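**Plarero cell** is the two-arm bench I look after, and I've written this entry so whoever gets it next isn't guessing! It got its name from the Plarero project, and Zulmira Baptista did the original wiring.

## Setup

Power up the arms first, then the cameras. Home both arms with the table clear, and keep the speed at 100 mm/s until the wrist camera agrees with the depth camera to within 3 mm. I use a plain block for this (any block with square edges will do).

## Upkeep

Every 400 cycles I snug up the bracket screws, wipe the lenses and run a hand along the cables, feeling for stiff spots. At 2,000 the finger pads get swapped. Erasto Tanui redid the cable ties in September, and the wrist has been much happier for it – leave slack at the lower joint, please!

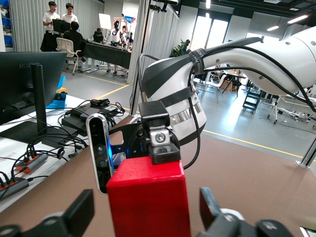

*Red block upright between the gripper fingers, with the white arm's end just above the small camera.*

If the views drift apart, check the bracket before you touch the calibration file.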